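4. Rules of practice for the recording stations

4.1 Scope

The rules set out in this section were written for the Closine stations and have applied, without change, to every episode in the released set. They cover the choice and placing of objects, the state of the work surface, the conduct of the operator during an episode, and the checks made before an episode is accepted. They do not cover the safety of the arm itself, which is governed by the site risk assessment and by the limits set in the controller. Where the two differ, the controller limits take precedence and the episode is abandoned.

An earlier draft of the rules was used during the pilot. Robel Shiferaw reviewed the pilot recordings in July and found that most of the disputes between annotators came from a small number of unclear instructions, chiefly those on what may be called a start state. The wording below is the result of that review.

4.2 Objects and start states

Objects are drawn from the Brasix list. The list is made up of ordinary household and shop goods, and an object may be used only in the packaging in which it was sold or in a state that such packaging reaches in normal use. A bag may therefore be full, part full or crushed. A can may stand or lie. A wrapped bar may be placed at any angle to the edge of the table. Objects must not be taped, weighted or marked to make them easier to grasp, and printed labels must not be covered.

The start state is the arrangement of all objects at the moment recording begins. It must meet the following conditions.

(a) Every object named in the task instruction is on the work surface and at least part of it is visible to the head camera.

(b) No object overhangs the edge of the work surface.

(c) Objects that can roll are at rest. The operator waits until movement has stopped before starting the recording, and does not use a second object as a wedge unless the task instruction asks for it.

(d) Objects not named in the instruction are treated as distractors. They are kept clear of the target by at least the open width of the gripper, except in episodes tagged as cluttered.

Condition (c) gave the most trouble in the pilot. A can on its side has no stable heading, and contact with the gripper may turn it before a grasp is formed. The rules treat such turning as part of the episode. The operator may correct for it with the arm but may not reach in by hand. Figure 2 gives a case with a lying can as the target and two distractors of the same colour family.
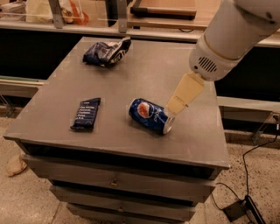 Figure 2. Gripper at the top end of a can lying on its side. A crumpled snack bag and a wrapped bar are also on the table.

4.3 Conduct of an episode

The operator reads the task instruction in full before taking control of the arm. The instruction is not reworded during the episode, and an operator who finds it unclear must stop and return it to the station lead. One instruction is carried out per episode.

The approach to the object is made at the reduced speed setting from the point at which the gripper is within one gripper length of the surface. First contact should be light. The operator must not press an object against the work surface to hold it, as this loads the fingertips in a direction for which they were not designed and shortens their life. If an object is pushed or turned by more than its own length before it is grasped, the episode continues but is tagged as disturbed.

A failed grasp may be repeated. No more than two attempts are allowed after the first, and all of them are kept in the recording. Cutting a failed attempt from an episode is a breach of the rules, even where the final attempt succeeds. The Nalen software writes a checksum at the close of each recording so that later edits can be found.

Drawers, doors and other moving parts of the furniture are to be closed at the start unless the instruction refers to them. Items in the background may stay where they are, and stations are not tidied to a common appearance. Loose cables must lie outside the swept area of the arm and must not cross the work surface. The operator checks this at the start of each shift and again after any furniture has been moved.

4.4 Acceptance checks

Each episode is checked by a reviewer who did not operate the arm in that episode. The reviewer sees the head camera view and the instruction, but not the operator's notes. An episode is accepted if the start state meets the conditions in 4.2, the conduct meets 4.3, and the outcome can be judged from the recording alone. An episode in which the task failed may still be accepted, provided that the failure is tagged.

Of 4,000 episodes recorded under the rules, 2,928 were accepted at first review. Rejected episodes were not repaired. The instruction was returned to the Chala queue and recorded afresh, with a new start state.

The reviewer records one reason for each rejection from a fixed list of 16 codes. Where more than one code applies, the code for the earliest breach in the episode is used. We found this simpler to apply than a ranking by severity, though it means that late breaches are under-reported in the released tables, and the codes should not be read as a full count of faults.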